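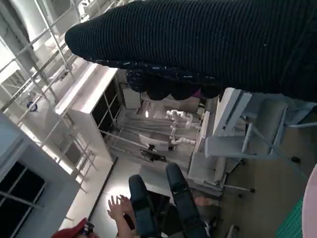
July, started 8.40

Carrying on with the Mulden set. Agnes had the arms on before I got in and had done the zero check, so we lost no time on that. Left wrist was reading slightly off again on the last joint. She re-homed it twice and it settled. I have put it in the fault log under the same entry as before, no point opening a new one.

Plan for the day was two tasks: the bowl task on the mat, then boxes. Target is 300 good episodes of each by the end of the month. We stood at 175 for the bowl this morning and had hardly begun on boxes.

Bowl task first. Anouk driving, me on the keyboard marking start and stop. Instruction text is still "put the orange thing in the pink bowl", which Gudrun wants changed to something with fewer colours in it. I said we would leave it until the set is finished and then reword all of them in one go. If we change halfway we end up with two half sets under two wordings and somebody has to merge them.

Things noticed while recording:

Anouk has got quicker and it shows in the data. Her early episodes have a long pause above the object while she lines up, the recent ones have almost none. Kourosh trained a small policy on the early ones last week and it copies the pause faithfully, hovers there for ages and then sometimes never comes down. He would like the early ones dropped. I would sooner keep them and trim the pause, but he has to write the trimming script, so it is his call.

Start positions were bunching up. Whoever resets the mat puts things back where they were last time without thinking about it. Went back to the printed list of start positions after the tea break. Slower, but the spread is better already when you plot it.

Wrist camera exposure is on auto and hunts whenever the arm swings towards the windows. Tried fixing it at the value Maj-Britt uses in Cesville. Too dark for our room. Left it on auto for now, to ask her what lights they have.

11.50. Stopped the bowl task and moved over to boxes. Filtik client froze during the changeover and took the last episode with it. Restarted, came back fine. Saving to local disk first from now on and copying across at lunch and at the end of the day.

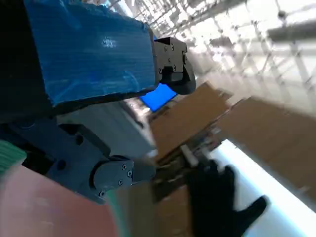 Do we keep the episodes where the grasp fails and the operator tries again?

We keep them if the second try comes off inside the time limit, tagged "retry", and they go in the same folder as the clean ones. If the operator gives up or somebody has to step in, they go in "failed" and stay out of training. Kourosh still wants the failed ones stored, he thinks he can use them for the success classifier. Time limit stays at 120 seconds for boxes.

Box task is harder to drive than I had expected. The operator has to judge depth from the wrist views, and when both arms are moving the picture smears badly. Agnes drove first and asked for the slow mode, which caps the joint speed. The recordings look a lot cleaner. Against that, the episodes are longer and she found it tiring on the shoulders. We agreed on slow mode for the approach and normal speed once there is contact. Switching is on the pedal.

Swapped drivers every half hour after that. Write your initials in the operator field, please, all of you. There are 6 episodes from this afternoon with nothing in it and I can't tell from the motion whether they are Agnes or Gudrun.

Also: press stop when the arm is back at rest, not when the object is down. Gudrun was stopping early, so her episodes have no return move at the end. Fine for the bowl, but on boxes the next step starts from rest and the model needs to see how to get there.

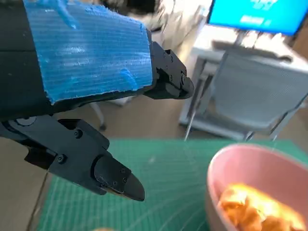
Kourosh came by at three to look at the morning's files. His view is that the bowl data is good enough to train on overnight even though we are short of the target, and that we will learn more from seeing it fail than from another day of recording. I agree. He has the machine from six o'clock. Config is the one from the Nordin run with the longer action chunk, everything else the same, so we can compare.

He also found the two wrist streams out of step by a couple of frames in some episodes, all of them from before the restart. Might be the same thing that froze the client. He can shift them in software. I would still like to know the cause.

To do:
Ask Maj-Britt about lights and exposure
Fingertip screws, check all of them before the next session, Anouk felt some play
Print a longer list of start positions for the boxes
Fill in the missing operator initials if Agnes remembers
Trimming script (Kourosh)

Copied everything across at 17.20. Checksums match.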